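Ploris Storage Tub: Set-up and Care
Section 3: Placing and loading the tub

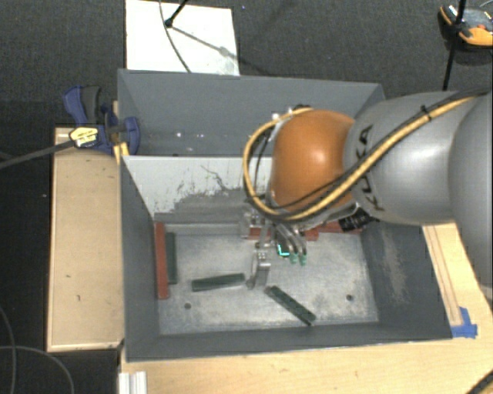 Fig. 3. Grey rectangular tub with wooden surfaces alongside.

Before you start, wipe out the tub with a damp cloth and let it dry. Moulding dust left from the factory can mark light-coloured fabrics.

1. Choose a level spot out of direct sun. Leave a gap of 10 cm between the tub and any heater or hot water pipe.

2. If the floor is carpeted, lay the Ganine base mat first, ribbed side down. On tiles or timber the mat is optional.

3. Set the tub down and press on each corner in turn. If it rocks, turn it end for end and try again before packing anything under it.

4. Load heavy items first and spread them across the base. Do not exceed 14 kg.

5. Fit the lid, starting at the hinge side, and push down until both catches click.

CAUTION: Do not drag a loaded tub by its rim. Lift from underneath with both hands, or use two people.

NOTE: The lid is splash resistant only. Tubs kept in a garage or on a verandah should be raised off the ground over winter.

Cleaning
Use warm water and a mild detergent, up to 200 mL per bucket. Do not use methylated spirits, bleach or scouring pads, as these will dull the colour.

Replacement parts
Catches and hinge pins are sold in pairs through the Benusdale service counter. Quote the part number moulded into the underside of the lid. The Stamatopoulos divider set fits the large tub only; see Section 4.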